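15/05/2025, dough bench, Garnatdale kitchen

Second go at the steamed buns with the Bronby flour, and I'm writing this up before I wash the bowls because last time I left it until the evening and forgot half of what I'd done. Remo Baumgartner, if you're reading this, your note about the milk was a good one and I've kept it in!

Mixed one batch at the usual hydration and let it knead 6 minutes on low. It came together much more kindly than the Steiner flour did, which always seems to want another spoonful of water and then sulks when you give it one. First rest was 20 minutes under a damp towel, then I knocked it back, divided it and rolled the pieces fairly tight. I still think I roll them too tight (old bread habit, hard to lose), and I'd like somebody with lighter hands to shape a batch next to mine so we can compare the skins.

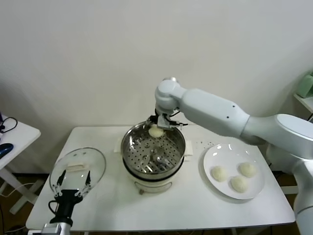
The second rest is the part I keep going back and forth on. Our old sheet says 20 minutes again, but the dough was already puffy and slow to spring back when I poked it at 16, so I called it there. A bit longer in this warm weather and I'd expect wrinkled tops, the same trouble we had with the Fornow yeast last June, when every tray came out looking like a walnut.

Sugar: left it as it was. I know we talked about cutting it down, but I'd rather not move two things in one week, and the yeast does seem happy.

Things I'd like to sort out next time: weigh the water instead of trusting the jug, write down the room temperature at the start (I forgot, sorry), and try a cloth under the lid for drips. Also we're low on parchment, and the last roll is the waxy kind that curls up at the corners and drives me up the wall.

Leftover dough is in the small fridge, labeled, bottom shelf. Please don't bake it, I want to see how it handles after a night in the cold.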